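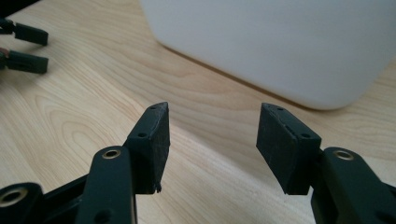 Saturday, February 10, 2024

Spent the morning on the equipment list for the second half of the budget year and got most of it onto one sheet. The question is still whether we repair the hand-held grippers we have, buy replacements, or do some of each and hold back the rest for the arm. The bodies are holding up better than I expected when we wrote the last request. The finger pads are another matter. Both on the one I had on the table are scratched and a bit fuzzy on the surface, and the left one has a small frayed bit hanging off its bottom edge. The links and the brass-colored bushings I would keep. So for this line at least I am writing it up as a pad order and leaving complete units off.

Quotes in hand

Hutadach: $993 for one complete hand-held unit, assembled, camera mount not included. Lead time is given as "four to six weeks," same as they told us last time, and last time it was nine. Quote is good for 60 days.

Etemine: $593 for a spares kit. Kit has pads, link arms, bushings, screws and a set of shims. No frame and no handle. They will not split the kit, I asked twice. Shipping is separate and they have not told me what it is yet.

In-house: print the pads ourselves on the shop machine. Material is cheap, maybe two evenings of machine time for a full set if the queue is quiet. The catch is that our printed pads have never matched the bought ones for grip, and people complain when the two hands of a pair feel different. If we print, we print for both hands of every pair and retire all the old pads at once. No mixing.

What I would do

Buy one Etemine kit now. Put the new pads on the pair that gets used the most and see how long they last with somebody writing down the dates. We have no record of when the current pads went on, so every guess about pad life in last year's request was made up. I made up most of it myself. From now on the date goes on a strip of tape on the handle and also in this notebook.

Print one set at the same time and put it on the other pair. Use both pairs for the same tasks through the spring. If the printed set is close, we stop buying pads and the money goes to bushings and screws.

Do not buy the complete Hutadach unit in this round. I know there is a feeling that we should have a full spare on the shelf. I would like one too. But the last spare got raided for screws inside a month and then it was a shelf of parts. If we want a spare that stays a spare, it needs to be in the locked cabinet and signed out, and we should agree to that before spending $993 on it.

Prultari arm

Still the big item. The Prultari people have moved the price twice and I do not have a number I would put in a request. What I can plan for is the stuff around it:

— Bench. The light wood table is fine for hand-held work but I would not bolt an arm to it. We need either a steel frame under it or a separate stand. Asked the shop for a price on a stand, no answer yet.

— Power. The arm wants its own circuit. The outlet behind the storage shelves is on the same breaker as the printers. Facilities has to look at this and they book far ahead, so the ticket goes in Monday no matter what we decide.

— Gripper for the arm. I want the same finger geometry on the arm as on the hand-helds, otherwise what we collect by hand is less use to us. Prultari sells its own gripper but the fingers are a different shape. Abdella says they can make an adapter plate to take our existing linkage. They want drawings first. I owe them drawings.

— Service contract. Optional the first year. Last time we skipped one on a machine this size we regretted it by the second fall. I would put it in the request as its own line so it can be argued about separately.

Realistic date for the arm to be running is September, and that assumes the order is placed before the end of spring. If the circuit work slips, the arm sits in its crate. I would take the delivery later and not store it here. We do not have the floor.

Consumables

These never make it into the request and then we buy them on the shop card and get asked why. Listing them so they make it in:

— Screws for the pads and arms. We lose them. Order a box.
— Thread locker, low strength. The last bottle has dried out.
— Plastic bins, same size, with lids that fit. The current bins are three different makes and do not stack.
— Spare cables for the cameras. Two are failing at the connector end and one is already taped.
— Cloth tape and a marker for the date strips.

I put about $60 down for the screws and thread locker together and have not priced the rest. The cables will be the expensive part if we buy the ones with the locking collar, and I think we should. Every dropped session I can remember from last month came down to a cable working loose.

Things I am not sure of

Whether the Etemine pads fit our link arms without work. Their drawing shows the lower screw hole in about the right place, but it gives no depth for the upper one. I have written to ask. If the answer is no, then we use their arms along with their pads, which is why the full kit may be the right thing to get even though I grumbled about it above.

Whether the bushings are worth replacing while we have things apart. I did not measure any today. The calipers were in the other building. If there is play in the pivots it would show up as the tips not meeting, and it should be checked before the new pads go on or we will blame the pads.

Whether we can carry unspent money past the end of the budget year. I have heard yes and no. If no, the kit and the consumables have to be ordered soon, and the stand as well if the shop ever prices it.

To do

Get the shipping cost out of Etemine.
Facilities ticket for the circuit, Monday.
Drawings to Abdella. Start with the link arm and the pad, the handle can wait.
Check pivots on both pairs, write the numbers here.
Print one test pad before printing the set. Use the old settings and then the same pad with more walls.
Ask Hutadach if they would extend the quote past the 60 days, in case we change our minds on the spare.
Clear the bottom shelf of the cabinet.

Sheet with the line items is in the shared folder under equipment. Change the numbers there if you have better ones, and put your initials next to the change.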